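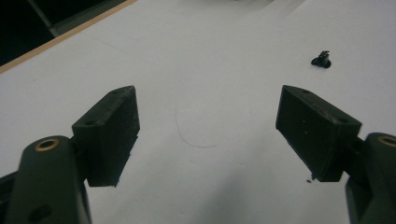

kettleside: White tops show everything, so I wouldn't go for one again. I had one for work and meals and I was wiping it down morning and evening.

Forum > Furniture and Rooms > Desks and Tables > White table top, keep or cover?

marrowfat
Thanks kettleside, that's the sort of answer I was after. For anyone coming in now, the table is a Vavberg with the plain white top. I got it in January and use it for small jobs, mostly mending and sorting bits of hardware. I like it because dark screws and washers are easy to find on it. What bothers me is the marks. Do I cover it or put up with them?

pelham_row
Put up with them. I've had the same table for longer than you and it has cleaned up every time with a damp cloth and a drop of washing-up liquid. Grey smears are nearly always something rubbing off on the surface, not damage to it.

kettleside
Depends what you do on it. Mine got a ring from a tin of wood stain and that never came out. I tried a Geder cleaning block and it took the shine off a patch the size of my palm, so now I had a ring and a dull patch.

marrowfat
No stain or paint here. Crumbs of old plastic, dust, the odd bit of grit. I've noticed that if I slide something across without brushing off first I get a hairline scratch.

tupenny_nail
Grit is what does it. Keep a soft brush at the back of the table and sweep before you start. I also put down a cutting mat, 60 by 40 cm, and do anything rough on that.

pelham_row
A mat that size takes up half the table, though. And most of them are dark green, so you lose the one good thing about a white top – seeing what you've dropped.

tupenny_nail
You can get them in pale grey. Mine is a Geddes one and I can find a grub screw on it without my glasses.

kettleside
I'd go for a clear sheet over the whole lot. Mine was 70 cm deep and trimmed with a knife. Lift it and wipe underneath every few weeks or the dust gets in and you have the same problem twice.

pelham_row
Clear sheets slide about and they catch the lamp. I took mine off after 5 days.

marrowfat
I think I'll try the brush and a pale mat first, and leave the sheet for now. Will report back if the marks get worse.

Comments (3)

oddsocket, 22nd February
Same question here but with a Pleltirine desk. The brush works. A saucer for the small parts helps as well.

lanternjaw
Disagree about washing-up liquid, it left mine streaky. Warm water on its own and then a dry cloth.

pelham_row
You're using too much of it.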